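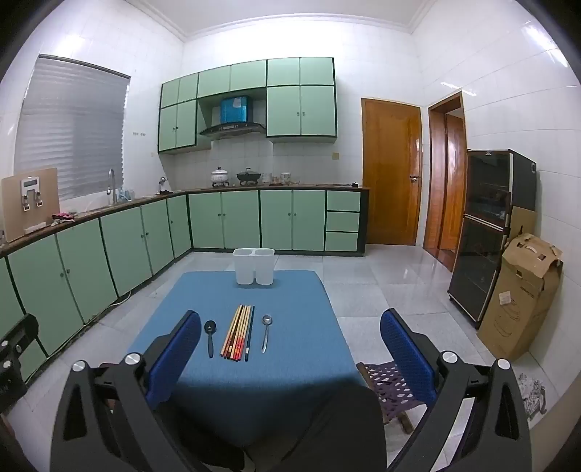

Spoons, chopsticks and an empty two-compartment holder, seen from the hand-held gripper.

Putting away the silverware remains a serious research problem. A team at Ongart says it taught its sorting method, Lullov, from 249 demonstrations made with hand-held grippers in ordinary kitchens – no robot arm needed until the test. The arm then got 165 utensils to put away and placed 91 in the right compartment. Chopsticks caused most of the misses. The group plans another 30 kitchens by January, and reports that spoons are going well.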